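Poltik Desk Cable FAQ

Straight answers about loose cords, clips, sleeves and the stuff sold to hide them. Last updated 8 September 2024.

Do I need to buy anything to get my cables under control?

Probably not. Most desks we hear about have two or three cords too many, and the cheapest fix is to unplug things until something stops working. Put whatever you didn't miss in a drawer. If the desk still bothers you after that, come back and read the rest.

You sell clips. Why should I believe you?

You don't have to. We sell the Tredo clip and the Su sleeve, and we'd like you to buy them if they suit your desk. We get them back when they don't, and returns cost us money.

What does the Tredo clip do?

It holds one thin cord against the edge or the back of a desk so it doesn't slide to the floor when you unplug it. It won't make a desk tidy by itself. It comes in a bag of 12, and we have been asked for a bigger bag. We doubt you need one. Start with four.

Will the adhesive hold?

On a clean, smooth, hard surface, usually. On raw wood, fabric or anything with a texture, we wouldn't count on it. Wipe the spot with rubbing alcohol, let it dry, press hard and leave it alone overnight. People who write to say the clip fell off have mostly hung a cord on it right away.

Will it mark a white desk?

It might. We've seen claims from other sellers that their glue "never" leaves anything behind and we don't see how they could know that. Try one on the underside first. Peel slowly and keep it low to the surface. A black cord that has rubbed in the same place for months can leave a gray line too, and that isn't the glue.

Are white cables better on a white desk?

They show less for a while. Then they pick up dirt and look worse than black ones did. If your black cables work, keep them and run them along the back edge.

How do I tell two black cords apart?

Follow each one by hand from the plug to the other end. Don't trust your eyes where they run off the back of the desk - two lengths lying side by side may be one cord that loops around behind. Then tag both ends. Masking tape and a pen are fine. We stopped selling colored tags in March because we couldn't say what they did better than tape.

Is a sleeve worth it?

Only if several cords go the same way. The Su sleeve is 34 inches long and can be cut with scissors. For one or two thin cords it's a waste, and it makes them look thicker than they are. It also turns swapping a charger into a chore.

Can I coil up the extra length?

Yes, in loose loops, with a strip of hook-and-loop. Don't fold it tight or wind it around the plug. Please don't coil a power cord that's carrying a heater or anything else that draws a lot. Follow whatever the maker of the appliance says.

What about those under-desk trays?

Good for power strips. We tried more than 80 desk layouts in our Dusberg shop before deciding not to make a tray, mainly because the ones already out there were fine. Measure your knees first.

Do you have a "wireless" kit?

No. Wireless chargers have a cord. So do the stands.

Can I return an opened bag?

Unused clips, yes. Used ones no, the adhesive is done after one go. Keep the bag, it has the batch number on it.

My cord is too thin and slips out of the clip. Now what?

Wrap a turn of tape around the cord where it sits in the slot. If that doesn't do it, send the clips back. We could tell you to buy a smaller size but we don't make one.
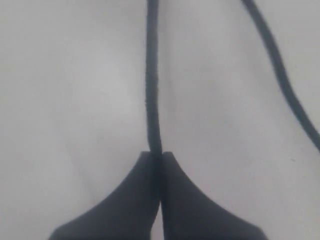 Thin black cables on a plain white surface, no clips.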